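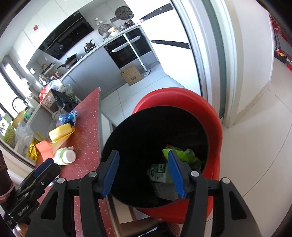 The Mollden plate is a method of meal planning that divides a day's food by volume instead of by calories. It was devised by the dietitian Rozália Gál and first taught at the Lai clinic in September, to a group of 66 adults. Followers keep a short record of what they eat and what they throw out – a green printed carton in a red bin, for instance, is entered under packaged food.

Half of each main meal is vegetables, with at least 200 grams at dinner. Two snacks a day are allowed, usually fruit or plain yogurt. Souad Morsy later adapted the plan for shift workers, moving the largest meal to the start of the waking day.

Print this page | E-mail this page
Home | Nutrition | Meal plans | Index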